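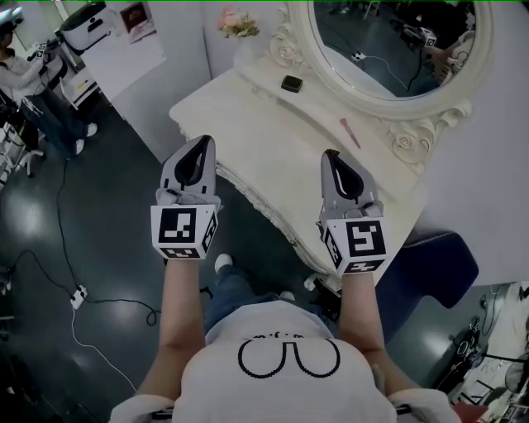

Call for participants: handheld gripper demonstration project

The McKinnon student robotics club is seeking participants for its second-term project, Gilum. Participants use a pair of handheld grippers to carry out short household tasks at furnished stations. The recordings are used by the club's software team to train a two-armed robot, which will be entered in the Nemusum tabletop manipulation competition.

Current task set

The present block covers the vanity table station. Tasks are picking up, moving and setting down small items on the tabletop. Each gripper carries a marker cube printed with black square patterns. The cubes are used for position tracking and must not be covered by sleeves, hair or fingers during a take.

The project plan calls for 198 accepted takes at this station. A take is rejected if a gripper is put down before the end signal or if an item is handled with bare fingers.

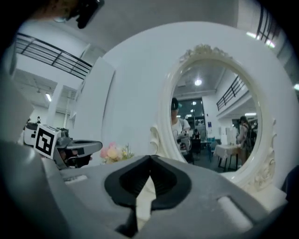

Reading time: 2 min

What participants do

Sessions start at 4 pm and are run in pairs. One person performs the task while the other keeps the log at the workstation, and the two change over at the halfway point. Training is given in the first session. No programming is required, although participants who want to learn the calibration and labelling software can be placed with the software team afterwards.

The mirror at the vanity station is part of the task set. Participants should watch the item and the gripper fingers directly and not work from the reflection.

Requirements

Enrolled at the college in any program, full time or part time.
Able to stand for the length of a session with both forearms extended.
Normal or corrected vision.
Closed shoes with a flat sole. Short sleeves preferred.
Available for at least 13 sessions between February and the end of term.

Participants must sign the recording consent form before their first session. Faces may be captured in the mirror or in the background. Footage is stored on the club server and is not published without separate written permission.

Recognition

Participation counts toward the practical component of the Cherham elective, to a maximum of 14 hours. Travel costs within the city are reimbursed on receipt. There is no hourly wage.

How to apply

Send your name, program, year and available afternoons to Refilwe Xaba, project coordinator, at the club office, Room 189. State whether you are left- or right-handed and whether you have used handheld grippers before. Previous experience is not required and does not affect selection.

Applicants will be contacted by email to book a training time. Places are filled in order of application, and late applicants are put on a waiting list for the next station.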